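Über uns
Start Werkstatt Kurse Verleih Über uns Kontakt

Penstead – Basteln, Bauen, Spielen

Kurz vorweg: wir sind klein. Eine Werkstatt, zwei Räume, ein Lager im Keller, das immer zu voll ist. Wir bieten Bastel- und Baukurse an, für Kinder ab fünf und für Erwachsene, die lange nichts mehr mit den Händen gemacht haben. Dazu der Verleih von Materialkisten an Schulen, Horte, Gemeinden.

Wie es anfing

Mit einem Umzugskarton voll Würfeln. Cauã Holanda hatte den Karton aus einer aufgelösten Kita mitgenommen, eigentlich nur zum Weiterverschenken. Dann standen an einem Nachmittag im Juni sechs Kinder aus dem Haus um den Küchentisch und wollten nicht mehr gehen. Im Jahr drauf der erste richtige Raum, ehemals Reinigung, Hallimlow Nummer 53. Die alte Theke steht noch drin, da wird heute gekleistert.

Seitdem dazugekommen: der zweite Raum, das Lager, ein Brennofen (gebraucht, zickig) und die Holzecke. Den Namen Penstead haben wir vom Vormieterschild übernommen. Fanden wir gut, blieb so.

Was bei uns auf den Tisch kommt

Würfel, viele. Kleine Spielhäuser und Gebäude zum Umbauen. Draht in mehreren Farben und Stärken, Pappe, Wolle, Korken, Knöpfe. Holzreste von der Tischlerei Nechyporuk gegenüber, freitags kommt da keine Kiste mehr – nein, falsch, die Tage haben sich geändert, bitte nicht mehr selbst dort abholen. Alles nur noch über uns.

Helle Tische, glatte Platten. Das war uns wichtig. Auf dunklem Holz sieht man kleine Teile schlecht, und dünnen Draht sieht man gar nicht. Vorn wird gearbeitet, hinten auf dem zweiten Tisch liegt, was gerade nicht gebraucht wird: fertige Sachen, Schachteln, Laptop mit Vorlagen, manchmal auch eine Tüte Chips. Essen am Arbeitstisch bitte nicht. Hinten geht.
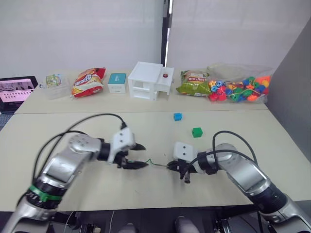 Draht ist überhaupt so ein Thema. Fast alle unterschätzen ihn. Man braucht zwei Hände, die sich einig sind, und etwas Geduld beim Spannen. Wer zu fest zieht, hat ihn krumm, wer zu locker lässt, auch. Unser Drahtkurs läuft über vier Termine und ist meistens als Erstes voll. Angefangen wird mit einer einfachen Schlaufe, dann Verbindungen, dann kleine Figuren. Am letzten Termin baut jeder, was er will. Es gab schon eine Giraffe, die nicht durch die Tür ging.

Die Würfel sind dagegen für alle. Stapeln, sortieren, Brücken bauen, kleine Städte. Die Kleinsten fangen meist mit zwei Farben an und streiten dann um die dritte.

Der Verleih

Materialkisten für Gruppen. Eine Kiste reicht für eine halbe Klasse, für eine ganze bitte zwei nehmen. Inhalt steht im Deckel, beim Zurückgeben bitte wirklich reinschauen. Im Verleihheft stehen inzwischen 553 Ausleihen, das Heft ist das zweite, das erste ist voll und hat einen Kaffeering auf dem Umschlag.

Kiste Bauen: Würfel, Bretter, Spielgebäude
Kiste Draht: Draht, Zangen, Handschuhe, Anleitungsblätter
Kiste Papier: Pappe, Scheren, Kleister, Unterlagen
Kiste Iststead: unsere größte, für Stadtmodelle, nur mit Auto abzuholen

Leihgebühr pro Woche 59 Euro, Iststead auf Anfrage. Verlorene Kleinteile berechnen wir nicht, solange es bei Kleinteilen bleibt. Zangen schon.

Beim letzten Durchzählen im Lager kamen wir auf 3107 Würfel. Zwei Abende hat das gedauert, wir machen das so schnell nicht wieder.

Wie wir arbeiten

Kleine Gruppen, höchstens acht Leute. Kein Musterstück vorne, das alle nachbauen müssen. Wir zeigen die Technik einmal, dann nochmal langsam, dann wird probiert. Wer früher fertig ist, darf an den hinteren Tisch und sich was aussuchen. Wer länger braucht, lässt sein Stück stehen und kommt wieder, dafür gibt es das Regal neben der Tür. Name dran! Stücke ohne Namen wandern nach vier Wochen in die Restekiste und werden wieder Material.

Aufgeräumt wird gemeinsam, die letzten zehn Minuten. Kleinteile in die Dosen mit Deckel, Draht auf die Rolle, Reste in den Eimer unter der Theke. Klappt bei den Kindern besser als bei den Erwachsenen.

Geburtstage machen wir auch, aber nur nachmittags und nur mit vorheriger Absprache. Kuchen darf mit, Konfetti nicht. Firmengruppen hatten wir bisher drei, ging gut, gerne mehr.

Wer wir sind

Cauã leitet die Werkstatt, macht die meisten Kurse und repariert den Ofen. Die übrigen Kurse teilen sich vier Honorarkräfte, zwei davon kommen aus der Grundschule, eine vom Theater (Bühnenbau, merkt man an den Stadtmodellen). Anrufe nimmt entgegen, wer gerade saubere Hände hat. Kann also dauern. Mail ist meistens schneler.

Wir suchen übrigens noch jemanden für die Holzkurse, gern mit Erfahrung, muss aber keine Ausbildung sein. Einfach melden, kurz schreiben, was man schon gebaut hat.

Besuchen

Werkstatt Penstead, Hallimlow 53. Eingang über den Hof, die Klingel klemmt, fest drücken. Fahrräder bitte nicht vors Fenster. Reinschauen ohne Anmeldung geht immer, wenn kein Kurs läuft, der Plan hängt an der Tür und steht unter Kurse. Barierefrei ist leider nur der vordere Raum.

Stand: 2. Sep. 2026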